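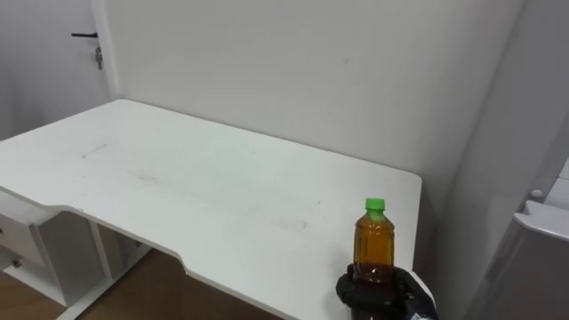 Words by Sille Zoëga

The bottle is the sort you would buy at a station kiosk, clear plastic with a green screw cap and something the colour of strong tea inside. I have now spent most of a July morning watching a robot deal with it, and my opinion of bottles has gone up.

I had come to Eltside to see a hand. Traleo, which makes it, would like us to believe that the days of the plain gripper are numbered, and that any machine meant to work in a home will need fingers that bend like ours. Its sales sheet says the hand "manages 90 per cent of household objects". I asked which objects, and which household, and was sent the same sheet again with a nicer cover.

So I went to see Minoru Kaneko instead. He runs the test room at Holirby, a small outfit that buys in arms, hands and controllers, bolts them to a humanoid body and reports back to whoever is paying. This summer the question was a simple one. Is the Traleo hand better at ordinary kitchen jobs than the Penry, a gripper with two flat jaws that costs £359 and looks like something for getting jars off a high shelf?

Kaneko does not like the word "better". He likes "better at what", and he says it often enough that his colleagues join in.

The room is plainer than the brochures would have you expect. There is a long white table with scuffs on it, a tall silver fridge in the corner and a wooden floor. The humanoid is silver as well, at least from the front. Walk round the back and it is mostly cable, a thick black bundle of the stuff with little coloured connectors poking out, and a fluffy tuft of blue, white and orange behind the shoulder. One long lead trails off across the floor. I have seen a lot of films of robots in kitchens and I can't remember one that showed me the lead.

The first job was to take hold of the bottle and keep it upright. With the Traleo hand on, the fingers come in from both sides and close low down, well below the shoulder of the bottle. It is a good, convincing grip, and I would be lying if I said I wasn't impressed by it the first time. I was less impressed by the fourth, when the thumb arrived early, tapped the bottle and pushed it out of reach. The software then closed the fingers very neatly on nothing and reported a successful grasp.

"It knows where its fingers are," Kaneko said. "It doesn't always know where the bottle is. People mix those up."

The Penry had no such trouble. It has one movement, open and shut, and it did that movement until lunch. It also squeezed the bottle hard enough to make the plastic creak, because the cheap model has no proper sense of how hard it is pressing. You can set a limit by hand. You then have to set it again for a paper cup, and again for an egg, and at that point you are the sense of touch and the gripper is a pair of tongs.

If the contest had stopped there I would have called it for the tongs. Picking things up off a clear table is what almost every demonstration shows, and it is the part of housework that needs fingers least.

The fridge was another matter.
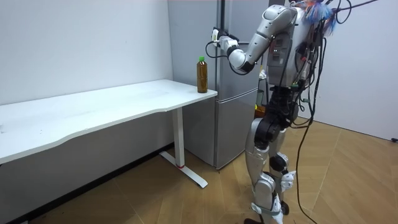

The humanoid at the Holirby test room in Eltside, with its hand against the front edge of the fridge. The bottle waits on the table.

A fridge door wants something hooked behind an edge, then a steady pull that swings outwards in a curve while the rest of the body gets out of the way. The flat jaws of the Penry were hopeless at it. They pinched the edge, pulled straight back and slipped off, over and over. Kaneko's team tried rubber pads and then a different angle, and gave up on that before I had finished my coffee.

The Traleo hand got the door open on some of its tries. It was slow. From the arm going up to the seal letting go took long enough for me to write down the time and look up again. But the fingers gave a little as the door swung, and the hand stayed on. On the tries that failed, it was usually the arm that was to blame: the elbow ran out of room, or the body stood too close to the door it was trying to open. No quantity of finger joints will help with that, and I notice the sales sheet has nothing to say about elbows.

This is my quarrel with the whole business of hands. They are lovely to look at and they photograph well, so money goes to them, and the dull parts further up the arm get whatever is left. Holirby's own notes, which Kaneko let me read but not copy, list roughly 30 faults from the week before my visit. Most of them were camera and controller faults: a view blocked by the robot's own wrist, a command that came late, a shadow taken for an edge. The fingers hardly come into it.

Traleo disputes this. A spokesman told me by phone that the hand "performs as specified when correctly integrated", a sentence that could be said of a piano dropped down a lift shaft. He would not tell me the price. Kaneko would not either, but when I asked whether it was more than his car he said he cycles.

I asked him which of the two he would buy with his own money. He said the Penry for the table and the Traleo for the fridge, and then, after some thought, that he would want to spend the first year on the shoulder and leave the hands in their boxes. Holirby's report is due with its client in the autumn. I have asked to see the fridge figures when it is, failures included, and Kaneko has said he'll put it to them.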